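Shared Workshop Robot Arm Course
Handout 4: Wrist and Tool End

Posted January 4, 2022, by Philomena Heffernan
Print this page | E-mail this page

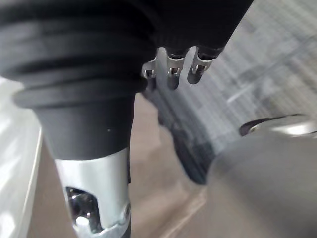
Saoirse Costello wrote in after the last handout to ask whether she could skip the wrist altogether and bolt her tool straight to the forearm, given that she only wants to move parts from one tray to another. Yes, you can! Plenty of good first arms have no wrist at all, and for flat pick-and-place work you may never miss it. But do read this one anyway, Saoirse, and come to the bench session, because the wrist is where the build gets really fun.

1. Getting the boot on

A ribbed rubber boot lets the joint bend while keeping grit off the bearings, and in our shop (with the Waltudthorpe lathe going at the next bench) grit gets everywhere. Put the boot on before the shaft goes in. I did it the other way around on the Banley arm and spent a whole evening with a butter knife and dish soap, trying to coax a tight rubber collar over parts I had already aligned. Fold the wide end back on itself like a sock, seat the narrow collar first, then roll the rest up.

Check it by hand with the power off. Bend the joint as far as it goes each way and watch the ridges. If one tucks under its neighbor and stays there, the boot is twisted. Let it go slack, turn the wide end a little and try again.

2. The shaft

We're using metal tube for the tool shaft. If you cut a window in yours so you can reach the fittings inside, cut it long and oval with rounded ends. Square corners are where cracks start, and they will slice your knuckles too. File the inside edge as well as the outside.

Deburr, wipe out the chips, then dry-fit everything before any threadlocker comes out of the drawer. Nii's trick of wrapping the tube in a strip of inner tube before it goes in the vise is a great one, please steal it.

Clamp bands: snug, then a quarter turn. Put the screw head on the side you can reach once the arm is mounted. (You will forget this. I've built 2 of these and forgot both times.)

3. Homing and first moves

Set the controller to its slowest jog speed. Keep one hand on the stop button and the other behind your back, and I mean it about the other hand.

Home the wrist first, then the elbow, then the base. Write your offsets in the log as you go. Mine on the Brophy board came out at 446 steps for the wrist and 67 for the elbow; yours will be different, so please don't copy them in and hit run!

Then run the wrist through nine slow bends and listen. A soft rubbery creak from the boot is fine. Clicking means something is loose in the tube, so power down and open it up before going further.

4. Before next session

Bring your shaft deburred and your boot fitted. If you want to try the Ilo script for smoother starts and stops, load it at home, as the shop connection crawls in the evenings. Zamfira has the spare bands and will trade you for M3 screws, which we are always short of.

Still open from September: does anybody have a neat way of routing the wires past the boot without pinching them? Bernadette's spiral wrap works but it's stiff in a cold shop. Sketches welcome, however rough.

Related items
Handout 1: Choosing a Base and Bolting It Down
Handout 2: Motors, Belts and Backlash
Handout 3: The Elbow Joint
Handout 5: Wiring Through a Moving Joint
Workshop Bench Rules

Print this page | E-mail this page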